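Print this page | E-mail this page

Plisent Household Handling Guide
Section 3: Soft Packages
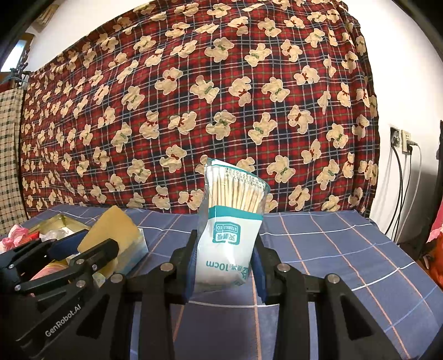
Machines can pick up most small goods today. Tidying a bedroom unaided is still beyond them, and a person must remain present.

1. Clear a space on the bed or table.
2. Close the fingers slowly on the lower part of the package.
3. Lift, hold for 2 seconds, and set down upright.

Note: Film packages crease under pressure - a light crease is acceptable.

CAUTION: Stop after 13 failed grips and inspect the pads.

Revised 20/05/2025, D. Staniforth

This site uses cookies. Accept | Settings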